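Clellthorpe Home and Hobby Circle
Newsletter, 20th February

Soft strips: what we learned at the table
by Waldemar Pietrzak

Dear members and friends,

In the last newsletter I promised to write about the soft strips, and several of you have asked me when it will come. I was slow with it, I am sorry. In the winter there is always something with the heating in my apartment, and then I wanted to wait until I had tried the strips at home for longer, so that I do not recommend a thing which falls off after one week.

For the new readers I will explain how it started. Shalini Rathore received from her cousin a big bag of leftover material, cut in long pieces. There was felt in it, there was foam, there was thick cloth, and a few pieces which we could not agree on at all. Shalini did not want to throw it away. She brought the bag to our room and asked who has an idea. Everybody had an idea, of course. The bag weighed more than my grandson, and it stood beside the radiator until we began to cut.

The table

I want to start with the table, although it is maybe not so interesting for everybody. We have moved to the white table near the wall. On the old brown one I could never see the small threads and crumbs which come off a soft material when you cut it, and I carried them home on my sweater. On the white top I see them immediately and wipe them away with a damp cloth.

Please do not cut directly on this table. The circle paid for it with our own money, 105 in total with delivery, and it must serve us for many years. We have a white plastic cutting board with a thin gray rim. It lives on the right side of the table, because most of us hold the knife in the right hand. Alper Sarıgül is left-handed and he moves it over to the other side when it is his turn, and he is always so polite to put it back again.

I was asked why we do not buy a proper cutting mat with lines. Such a mat is very nice, and Nisha Chaturvedi has one at home, but she told me that the lines make her lazy and she trusts them too much, even when the cloth has slipped. We measure with the ruler and mark with chalk. A kitchen board is good enough for that. Only it must never go back to the kitchen! I have written HOBBY on the underside of it with a permanent marker, but the marker is already becoming pale, so I ask everybody to remember it also in the head. 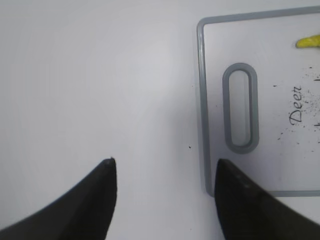

Cutting a long piece

The biggest difficulty is that a long soft piece does not want to be straight. When you pull it, it becomes narrow in the middle. You cut a beautiful line, then you let go, and the line is a banana. Tarun Singhal made three bananas in one evening and he gave me permission to write this.

What helps is to let the material rest. Take it out of the bag and lay it flat on the table while you make your tea. After that put the ruler on it and press on the ruler, not on the material next to it. Draw the knife toward you slowly, with little pressure, and go a second time over the same line. With foam I need three passes, with felt usually two. If the blade makes a small jumping feeling, it is not sharp anymore and you should break off the tip and use the next segment. The old tips go into the jam jar with the lid. Please close the lid.

For thick cloth I prefer scissors. Nisha has good dressmaking scissors and she lends them for cloth only. If you cut foam with them I have not seen it, but she will see it.

The width is a question of where the strip is going. For the bottom of a door you want it wider than you think. For the legs of a chair you can use the narrow leftovers which remain at the end, and it is a pity to cut a fresh piece for this. I keep a shoebox for narrow leftovers and it is under the table. Everybody may take from it without asking.

Which piece for which purpose

I was hoping to give you a clear list, but the bag is a mixture and there is no label on anything. So we test by hand. Press the piece between thumb and finger and count slowly to five. If it comes back quickly, it is good for closing a gap, for example around a window which rattles. If it stays flat, then keep it for protecting a surface, under a vase or between two frying pans in the cupboard.

The second test is the edge. Pull at the edge a little. If threads are coming, fold it over and sew it, or use it only in a place where it will not be rubbed.

The speckled gray pieces are the favorite of everybody, and I understand why. They have dark flecks in them, and here and there a small spot of pink or red, so a bit of dust does not show. Shalini thinks they are made from old clothes which were torn up and pressed together. I do not know if this is correct. On one side the edge can be a little ragged, and I leave it as it is when this side goes to the wall. 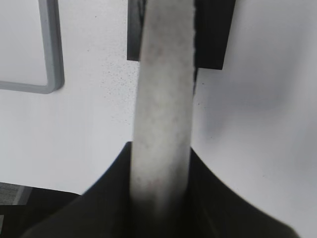 One of the speckled strips, pale gray with darker flecks.

How to fix it

We tried three kinds of fixing, and I write here my opinion only.

Double-sided tape is the fastest. It holds well on painted wood and on glass. On bare wood it is not so good, and on my balcony door, where there is dampness in the morning, it came down at one end after a few days. Before you put the tape, clean the place and let it dry completely. I know that everybody writes this on every package, but I skipped it once and I had to do the work again.

Fabric glue is slower, and stronger for felt. Put it on the strip in a thin zigzag, wait until it is a little sticky, then press with a flat heavy thing on top for the night. I use a dictionary with a piece of baking paper under it. Too much glue will go through a thin piece and make a dark mark on the front which you cannot wash out.

Sewing is the best for anything which will be moved, such as a cover for a hot water bottle or the roll that lies in front of the door. I am not a sewing person. Nisha has offered to sit with beginners for the first half hour of our meeting, and you can bring your own needle or use the ones in the blue tin.

What the members made

Alper put strips under the feet of all his kitchen chairs. The neighbor who lives below him came up to ask if he was on vacation, because it became so quiet. He changes them when they are worn.

Tarun has lined the drawer where he keeps his camera lenses. He glued nothing, he only cut the pieces exactly to the size, so he can take them out and shake them by the window. I find it a very clean solution.

Shalini sewed two long pieces together and filled the inside with rice, for the gap under her front door. She says it is good but the cat has adopted it.

I have made a long roll for the balcony door, first with the tape as I told you, now sewn by Nisha, and I have also put short strips inside the cupboard doors so that they close softly. In the hallway I made a mistake and took a piece that was too thick, and the door could not close anymore. I have peeled it off again and the paint came with it. Try first with a pin or a bit of paper tape, then you will not have my hallway.

How much is left

The bag is still more than half full. If you want material for home, please sign in the notebook what you took, so Shalini can tell her cousin where it went. There is no price. If somebody would like to put a coin in the box, it goes for blades and glue. The box had 200 in it at the last meeting, coffee money included, and Tarun will buy new blades from that.

One request more. Please do not leave single strips on the chairs or hang them over the heater. After the meeting roll each one loosely and put it in the bag, the long ones at the bottom. If you fold them sharply the foam keeps the fold forever, and the next person must cut it away.

Next time

We will continue with the strips until the bag is finished, and I hope this will be before June, when we need the table for seed packets and the labels. At the coming meeting Alper will show how he cuts a round piece without a compass, using the lid of a jar. Please bring a lid in the size which you need, and also an old towel if you have one to spare, for wiping the table.

If you have questions, you can put a note in my mailbox in the entrance, or speak to me before the meeting begins. During the cutting I do not hear so well, and I like to keep my eyes on the knife.

With friendly greetings,
Waldemar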